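Clirnari Opens Paid Trial of Hand-Held Gripper Kit for Laundry Tasks

Clirnari has begun taking orders for a hand-held gripper kit aimed at research labs and small companies that train robots to fold clothes. The kit went on sale in July at $2,000 for a pair of grippers, with a charging case and one year of software updates included.

Buyers use the grippers in place of their own hands. A camera on each one records the task from close up, and the recordings are turned into training material for robot arms fitted with the same type of finger. The firm says most of its early customers want household work, with towels, pants and bedding at the top of the list.

"Cloth is what people ask us for," said Helju Adomaitis, product lead at Clirnari. "A rigid box is mostly solved. A pair of sweatpants has a different shape every time you put it down." 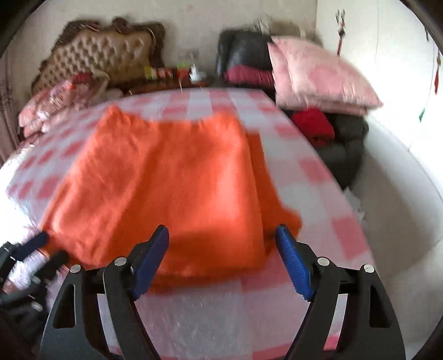
Home use comes first

The kit is meant to be used in ordinary rooms, and Clirnari recommends working on whatever flat surface a household already folds on, such as a bed or a low table. The company does not sell a work surface or a backdrop. Patterned sheets and covers are fine, according to the user guide, which runs to 176 pages and covers setup, calibration, file transfer and care of the finger pads.

Each gripper weighs 728 grams with the camera attached. The ribbed pads come off with a small driver supplied in the case, and a replacement set costs $25. Clirnari advises changing them when the ridges start to round off, as worn pads tend to slide on thin cotton.

Vevstead, a reseller that stocks the kit for customers in North America, is offering rentals by the month. Rental units come with the same case but without the spare pads. The reseller has set a minimum rental of two months and asks for a deposit equal to half the purchase price.
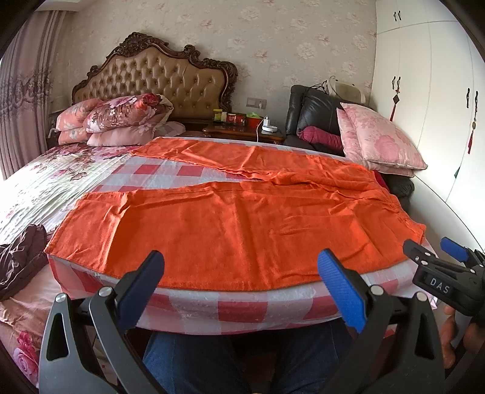 Orange pants spread on a checkered cover, with the grippers at the near side.

Gebremedhin Nigatu, who runs a small robot training business, bought two kits in the first week of sales. He said the grippers were comfortable for short sessions but that his staff needed breaks when folding larger items.

"Pants and towels are easy enough on the wrist," Nigatu said. "A double blanket is a lot of reaching. I would like a lighter camera on the next version."

He also asked for a clearer low-battery warning. The current model shows a single light on the handle, and he said it is hard to notice with both hands busy. Adomaitis said a sound alert is planned for a software update later in the year. A lighter camera is under study, with no release set.

The kit's software exports to a standard video format along with a separate file of finger positions. Ó Conaill, a firm that labels training video, has added support for both. Cestamard, which makes a competing glove system, has not announced a price for its own product.

Orders placed now ship within six weeks. Schools and universities can ask Clirnari for a separate price list.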